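Writing for the Gekdale Reader: Frequently Asked Questions

What kind of columns do you print?
Personal columns on everyday subjects: music, getting older, family, the weather, things that have changed and things that should. We don't print fiction or poetry.

How long should a column be?
Up to 4000 characters, counting spaces. Most of what we print is shorter.

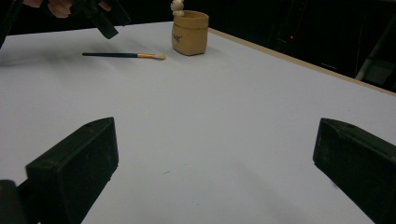
White tabletop

Can I send something I've already published?
Yes, if it was on your own blog. Tell us where it ran. If it appeared in the Worholm paper or in Steiner Monthly, you'll need their permission first.

Do you pay?
We pay $100 per column, on publication. Reprints pay nothing, but you get two copies. 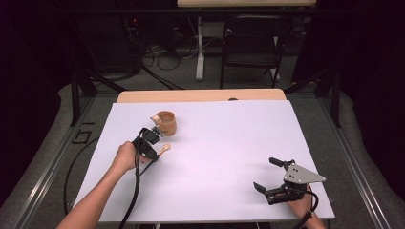

Issue 15

Will you edit my piece?
We fix spelling and trim where we have to. Larger cuts go back to you before printing – please answer within a week. We write the headlines.

Can I quote song lyrics?
A title is fine. For lyrics, describe the line in your own words. We can't clear the rights.

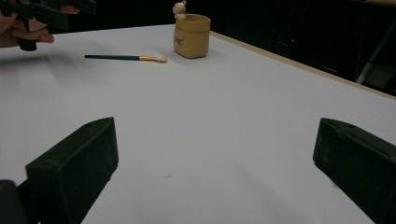
The same goes for lines from movies and TV shows. Old hymns and folk songs are usually all right, but name the source so we can check.

How do I send it in?
Use the Zusum form on our Contact page, or mail it to Box 577, Gekdale. Typed pages only. We can't return them.

When is the next deadline?
Sun 5 July. Anything later is held for the following issue.
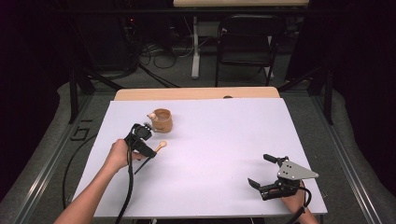 Small cup and wooden spoon

I haven't heard back. Should I write again?
Wait until the next issue is out, then send a short note with the title of your column.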